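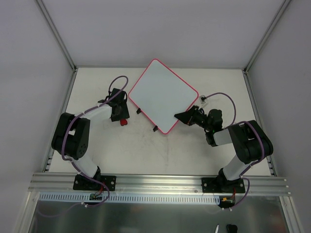 Both arms at the tray, bases on the front rail.

Search reviews Go

Jan 10, 2020
By the Stimcombe workshop desk

Durkico twin-arm bench cell: review

We have had the Durkico since October and it is easy to look after. Both black bases bolt to one aluminium rail, and the bolt heads are in plain reach. Refitting an arm took me 14 minutes.

The purple cable is less good. It loops over each gripper and hangs down again under the rail, although there is a slotted duct right there. I check the loops weekly and have replaced one lead in 220 hours.

The white surface marks easily. Scuffs gather between the arms and don't wipe off. The manual is thin on setting the grippers level.

Worth buying if you don't mind tidying cables. Four out of five.

Comments (3)

warrier_bench: Same with our leads. Alov sell a softer sleeve, 17 pounds.

tk800: Does the rail need retightening?

Stimcombe desk: Once so far, left base only.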